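16 Dec 2023, Undside bench notes

Came in on a Saturday to chase the tray fault while it was quiet. The Stukley arm has been dropping out with a force trip whenever it works near the two-tier tray, and Hendrik's log has 29 of them since we changed the fingertips. Nothing bent, nothing broken, but I don't like it!

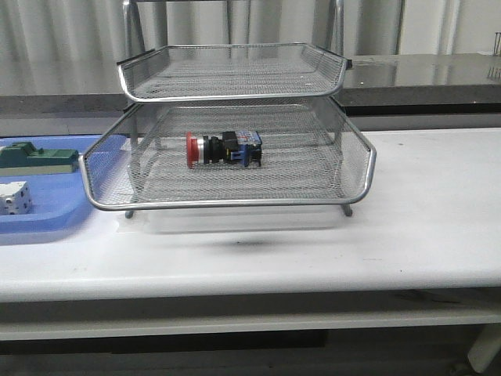
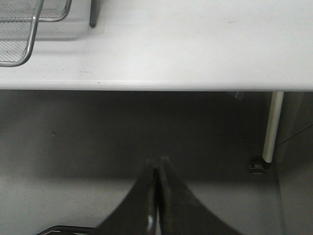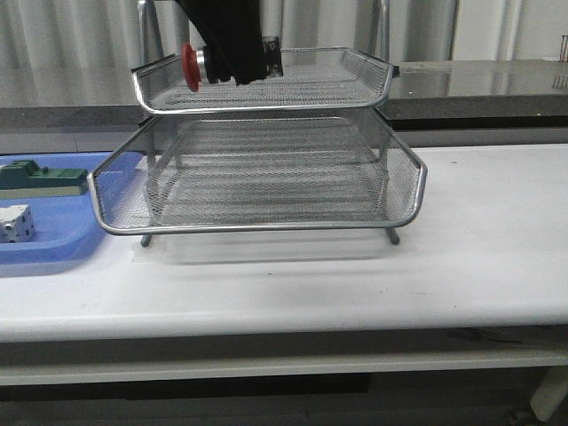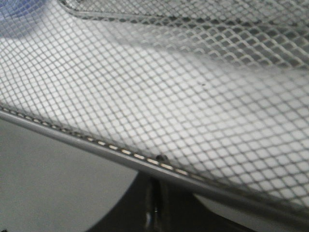 Mpho reckons the trips come from the depth reading, and after this morning I'm nearly with her. The planner takes its floor height from the depth camera, and a surface full of little diamond openings with bright white behind them is a rotten thing to measure (I got two heights 5 mm apart without moving anything). If it picks the table instead of the mesh, the fingers keep going down until the force limit stops them. I laid card on both levels and had no trips in 2 hours, then took it off and got one on the third go.

Limit is back at the old value. Xolani had bumped it up in March to get through a demo and it never got put back, so please ask me before touching it again.

Still to do: fix the floor heights by hand in the config, ring Le Roux about the spare fingertips, and get Oratile to read the stop procedure before she runs it alone. Card stays in until then.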